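The Spoon Problem, and Why I'm Having the Best Winter
Posted in July by Tài Châu

I've been promising a proper update on the gripper build for ages, so grab a cuppa, it's a long one. The short version is that the hand-helds work, both of them, left and right, and I could not be happier!

If you missed the earlier posts, the idea is that you teach a robot arm by doing the job yourself while holding the same sort of fingers the arm will have. No joystick, no sitting at a computer dragging sliders. You strap on the harness, pick up the grippers and get on with it. The arm we're teaching is Dilora (Sieglinde's name for it, and it stuck), and Dilora's first real job is going to be bowls and spoons, which sounds easy until you try it.

Version one of the grippers was awful. The fingers flexed in the wrong spot and the trigger pinched my palm so badly I had a blister for a week. I reprinted the left one four times. Sieglinde Frerichs, who has the bench next to mine at Cleridberg, finally took it off me, turned it over a couple of times and moved the pivot back 14 mm. That was the fix. Fourteen millimetres, after all that filament! The weight dropped as well, down to 226 grams for the bare body, and my forearms noticed straight away.

The marker cubes were the other big change. Flat tags kept going missing every time I rolled my wrist over, so now there's a cube on each gripper with a pattern on the different faces, and the tracking has something to hang on to whichever way I twist. I wrote the tracking part myself and called it Torkolico for no good reason at all. It still drops out if I cross my hands, so I've been training myself not to cross my hands. Very advanced engineering.
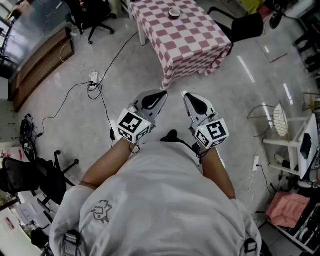 Grippers, bowl and the good old checkered cloth. 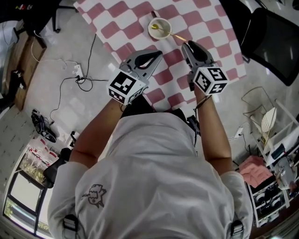
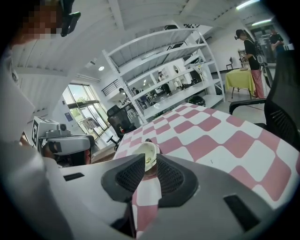
So, spoons. A bowl is friendly. It has a rim, you come at it from the side, you close, you lift, and if you're a few millimetres off it doesn't care. A spoon handle is thin and rolls, and if you grab it too far up, the other end swings round like a weathervane. My first thought was to squeeze harder. Wrong! Squeezing harder just fires it across the room. What worked was a softer pad and a slower close, and coming in along the handle instead of across it. Once I'd got that into my hands it started to feel natural, and I got through 23 goes in one sitting before I needed a stretch.

We're up to 176 recordings that I'd call keepers. I've been pretty strict about it. If I fumble and recover, it stays in, and if I stop halfway to scratch my nose, out it goes. Sieglinde reckons I should keep the nose ones in a separate folder for fun, and I may well do that.

A few things for anyone building their own:

Print the fingers on their side. I lost two pairs to layers splitting before I worked that out.

Tie your cables back at the wrist and leave more slack than you think you need. I had mine too short at first and yanked a plug out every time I reached forward.

Check the cubes are glued square. One of mine was on a slight lean and I spent an entire evening blaming the software, swearing at it in two languages.

Have a break every half hour. Holding your arms out in front of you is harder work than it looks, and you get sloppy without noticing.

Next up is the wrist mount so the same fingers can bolt straight onto Dilora. My mate Lưu has offered me some aluminium offcuts for the bracket, and I've got a drawing half done that I'm quite proud of, though the bolt pattern is giving me grief. If anyone has a neat way to centre a round flange without a lathe, please leave a comment, I'm all ears. I'll put the finger files up once I've tidied the pivot, and I'd love to see what colours people print them in.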